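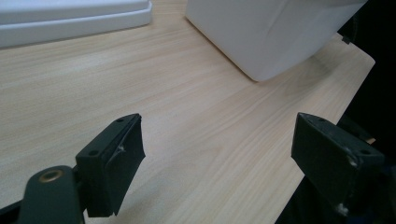 1. Worktops. The meeting took the tables first, as the order has to be placed before the end of April. Reinhold Reinholz reported that the sample top from Kider had been in the small meeting room for a full month and had been used for sorting, packing and tea. It is a laminate in pale, creamy beige with a fine, straight grain and a few darker, wavy streaks through the middle, and the white plastic box and the flat white tray stand out clearly against it. Members who had asked for a plain white top withdrew the request on those grounds. The darker grey offered by Strömberg was considered and not taken up.

2. Cleaning of tops. Two methods were tried on offcuts: warm water with a drop of washing-up liquid, and the spray already kept under the sink. The spray left a dull film which had to be wiped a second time. Agreed that water and washing-up liquid be used on all tables and that the spray be kept for the sink and tiles. Cloths to be rinsed and hung up, not left folded on the table.

3. Edges. The Kider top is supplied with a glued edge strip. One member asked whether the strip would lift where people lean on it. The supplier's answer was that it can be replaced on site without removing the top. The Strömberg price included a thicker strip, but the delivery time was longer. No change to the decision under item 1.

4. Cost. The quotation for the tops, legs and fixings comes to 2,000, with a further 300 for delivery and taking away the old tables. Fludbridge has offered to take the old tables free of charge if they are brought down to the ground floor. Agreed to accept this and to ask Kider for a revised figure without removal. The balance is to be met from the furniture budget.

5. Boxes and trays. It was noted that boxes of several makes are in use and that the lids do not fit one another. Agreed that white plastic be kept as the standard and that odd lids be put aside for one month, then thrown out. Trays are for parts and papers in use the same day. Anything left on a tray overnight goes into a box with a label on the short side. A request for coloured boxes was put back to the next meeting – the member who raised it had left by this point.

6. Shelving. The Zekico shelf unit was rated by the maker for loads of up to 60 kg per shelf. The lower shelf has been carrying paper stock and has begun to bow. Paper to be moved to the floor cupboard. The unit is to be fixed to the wall at both upper corners before anything else is put on it. Reinhold Reinholz to check what the wall is made of and buy suitable plugs.

7. Layout of the room. Two layouts were put forward. The first has the tables end to end under the window; the second has them pushed together as a block. The block was preferred, provided the door can open fully. The floor is to be marked with tape and the result looked at before delivery.

8. Any other business. The wall clock is slow again. The kettle lead is to be kept off the tables. 

Actions
R. Reinholz: revised quotation from Kider; wall plugs; floor tape.
Fludbridge to be told that the old tables will be ready on the ground floor by the morning of delivery.

The meeting closed at 4.15 pm.

Print this page
E-mail this page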